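Nurketti: kitchen words from Wendlow and Flotley

Version from May 2025. Maintained by Salamatu Uzor and Bello Chukwu.

Summary

Nurketti is a small collection of words that people use at home for the things in their kitchen. It was made in two neighboring towns, Wendlow and Flotley, with 100 speakers who took part in a home interview. The present version has 2,916 entries. An entry is one word or short phrase, given by one speaker, for one object or one part of an object.

We started the collection because the dictionaries we had on our shelf are very good for cooking verbs and for names of dishes, but poor for the ordinary furniture of the kitchen. For example, the cloth for drying plates has many names, and a speaker will often use one name when it is clean and another name when it is already used for the floor. Such differences are well known to everybody in the family and they are difficult to find in print.

The data are plain text with tab-separated columns. Sound recordings are kept separately and are described lower in this file.

What is in the package

entries.tsv is the main table, one entry on each line.
speakers.tsv has the town, the age group and the home languages of every speaker.
objects.tsv is the list of objects, with a short neutral definition for each.
notes.txt has the longer comments which did not fit in the table.
amadi is the folder with the script that checks the tables. It needs Python 3 and nothing else.

The main table has 11 columns: entry_id, speaker_id, object_id, form, spelling_norm, plural, part_of, use_note, register, recording_id and checked_by. Empty cells are really empty. We do not write NA or a dash, and if you find one, please report it, it is an old mistake from the first import.

How the words were collected

Each interview was done in the kitchen of the speaker, by one interviewer, and usually it took the whole morning or the whole afternoon. The interviewer did not name objects first. She or he asked the speaker to tell how one would explain to a visitor where things are kept, and after this asked for the names which were still missing. In this way we received many words which nobody gives in a questionnaire, such as the names for "the corner where the bread things are" or "the place where the post is put."

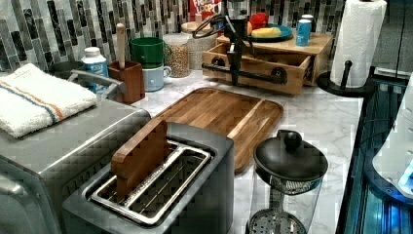 Questions were asked in a fixed order only in the last part of the interview. This part had the purpose of making the speakers comparable. If you want to compare Wendlow with Flotley, use only the lines where use_note begins with the letter F, for "fixed." The free part is richer but it depends too much on what is standing in the kitchen of the speaker. A person without an oven will not give you names for parts of the oven.

The interviews in Wendlow were done by Femi Ogbonna and Nneka Abubakar. The interviews in Flotley were done by Abimbola Akpan alone, and this is visible in the data: the Flotley notes are shorter, and they have more comments about pronunciation and fewer about habits. We did not try to make them equal afterwards.

Spelling

The column form keeps what the speaker said, written by the interviewer as near as possible in normal English letters. The column spelling_norm is the form we would look for in a dictionary. When the speaker corrected the interviewer ("no, it is with two o's"), the correction of the speaker was followed, also when no dictionary agrees.

Compounds were the largest trouble. We have tea towel, tea-towel and teatowel, and we cannot hear the difference. In spelling_norm we always write two words, except when the compound is common in one word, like countertop or backsplash. The list of these exceptions is at the end of notes.txt.

Capital letters are used only for brand names. If a brand name is used for the general thing, it stays with a small letter and the register column says "brand." We decided this after a long discussion and Nneka still does not agree. Her opinion is in notes.txt under her name, and it is worth reading before you make any claim about brands from this table.

Objects and parts

The column part_of was added late, and it is the least even column of the table. In the beginning we believed that speakers would give one name for the whole and sometimes a second name for a part, and that it would be clear which is which.

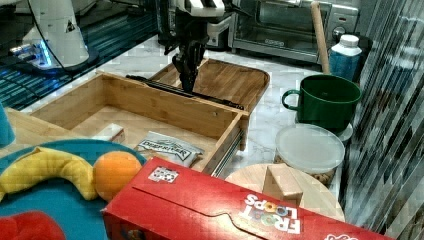
Drawers showed us that this is not so simple. Many speakers say drawer for the complete thing, with its front and its handle, and then box for the part that holds the contents. Others say drawer for everything that is open on top and can be pulled. A light wooden box with tall sides, an open top and a metal slide running along the outer side is a drawer for the first group because of the slide, and still a box for several speakers in Flotley as long as it is standing on a counter. The thing behind it, a wooden serving tray with raised rounded edges, brings the same problem from the other side, as for some families a tray must be flat and anything with a raised edge is called a board with a lip, or a carrier. We have kept all of these answers under the object which the interviewer had in mind, and the part_of column says "disputed" where two speakers in one home did not agree.

For the word rack we did something different. It was given for so many objects (plates, spices, bread, wine, the grill) that one object_id was not practical. Each rack has its own object_id, and the definition always says what the rack is holding. If you want all racks together, search in spelling_norm and not in object_id.

A similar remark for towel and cloth. The material was written in use_note only when the speaker mentioned it. Please do not conclude from an empty note that the material was not important for the speaker.

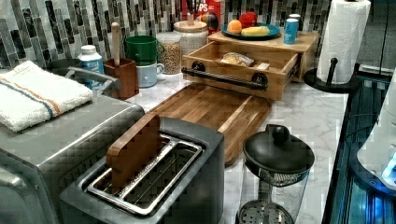 Toaster oven with a folded towel on top; dark gray two-slice toaster in the foreground.

Known problems

Toaster and toaster oven are mixed in the older part of the Wendlow data. The first interviews used one object_id for both. In February the lines were divided again by hand, using the recordings where a recording existed. Where it did not exist, the line has "unsure" in checked_by. Several Wendlow speakers also say only "the oven" for the small one and "the stove" for the big one, and this is not a mistake of the table.

The plural column is reliable for Flotley and not very reliable for Wendlow. Femi asked for plurals only when the singular sounded unusual to him.

Children are not among the speakers, but some words are reported by a parent as the word of the child. These have register "child, reported." They are nice to read and they should not be used for anything serious.

Words for waste (bin, trash, the bucket for peels) are too few. We noticed that people become a little shy at this point of the interview, and we did not insist.

The age groups are wide. Two speakers asked us not to give the exact age, and then we decided to do the same for all of them.

Recordings

There are 1,504 short recordings, each with one word or phrase said slowly and then said again in a sentence. They are mono WAV files. The name of the file is the same as the recording_id in the main table. Not every entry has a recording, and not every speaker wanted to be recorded. Where a speaker agreed to the table but not to the sound, the recording_id is empty and we will not fill it later.

Some recordings have kitchen noise, mostly from the refrigerator. We did not clean the sound. Bello made a test with a noise filter, and the soft consonants at the end of words became worse than the noise.

The recordings are not in the public package. To receive them, write to Salamatu Uzor and explain in a few sentences what you want to do. A student project is a good enough reason.

Checking the tables

Run the script from the main folder:

python3 amadi/check.py entries.tsv

It reports missing speakers, missing objects, doubled entry_id values and strange characters. A warning about "form equals spelling_norm" can be ignored, it was useful only during the import. The script does not change your files.

If you open the tables in a spreadsheet program, please set all columns to text first. The program otherwise makes dates from some entry_id values, and after saving it is not possible to get them back.

Permission and use

Every speaker signed a form, which was read aloud when the speaker preferred this. The form allows research and teaching, and printing of single words in books or articles. It does not allow using the words in advertising. Please respect this also when you pass the tables to a colleague.

Do not try to find out who the speakers are. The towns are small and the notes are sometimes very personal, particularly in the free part. If you find a note that tells too much, send us the entry_id and we will shorten the note in the next version.

How to cite

Uzor, S. and Chukwu, B., Nurketti: kitchen words from Wendlow and Flotley. Please add the version, as the numbering of objects can change between versions.

Corrections

Corrections from people of the two towns are always welcome, also by telephone or in a letter. We do not remove a form that a speaker gave, even if the neighbors say that such a word does not exist. We add a comment with the opinion of the neighbors and put the initials of the person who took the call.

For corrections to the script, send a small file which shows the problem together with the message that the script gives.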